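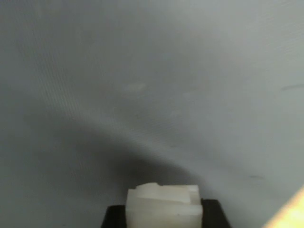
Wrist view, white block at the bottom edge.

ralov_k
Comparing the Dirnov wrist camera against the Walczak. Focus locked, 594 grasps logged on the Dirnov so far. The soft shadow on the gray keeps getting segmented as an object. Exposure is fixed at 3000 µs. Would auto help?

tmill
No. Auto will chase that bright corner – lower right, already blown out. Mask it first.
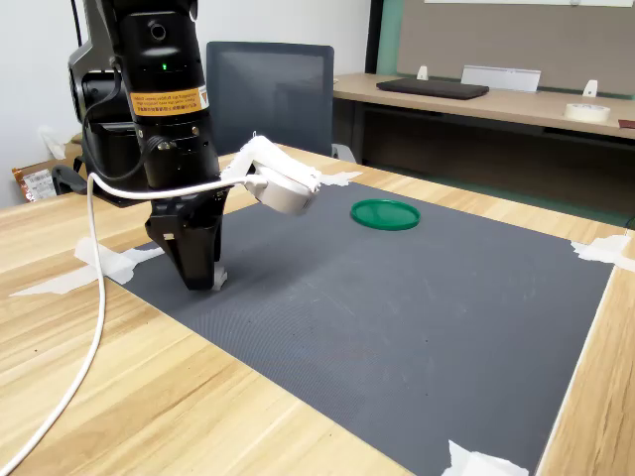
Photo: Marisol Espinoza / Grekville

m_espinoza
Outside view of the arm, white printed mount on the gripper. I disagree with tmill. Auto with a capped gain held up for us in July.

tmill
On which mat?

m_espinoza
Same dark gray one. The lid segmented fine in 5 runs.

ralov_k
A green lid is an easy target. I'll mask the corner, then rerun both cameras. The cable needs a clip too – that loop is too long.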